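Grinness Center for Early Learning
Gallery: The Button and Shape Collection

The Grinness Center lends hands-on learning materials to schools and family programs throughout the Bramow district. The collection holds 652 items, arranged in 18 themed sets. The gallery presents one tray from the set on color, shape and touch, selected by Loredana Marras, collections coordinator. 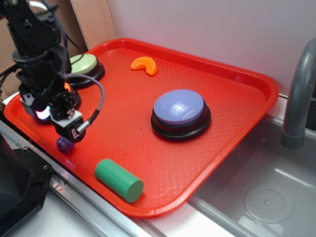 Round push buttons and small shapes on a red textured tray. The lavender-blue button has a glossy domed cap; the pale green one has a flat, matte top.

The shapes include an orange crescent, a green cylinder and a small purple ball. Staff may use them for sorting, naming and matching activities.

Sets are lent for a period of 20 days. Schools wishing to reserve materials for September should write to Siu-ming Tse at the lending desk and state the set required and the age of the group. Trays are to be returned with all pieces. Missing pieces should be reported on the return form.

Contact the lending desk | © Grinness Center for Early Learning | Page updated Jul 5, 2025 | Back to top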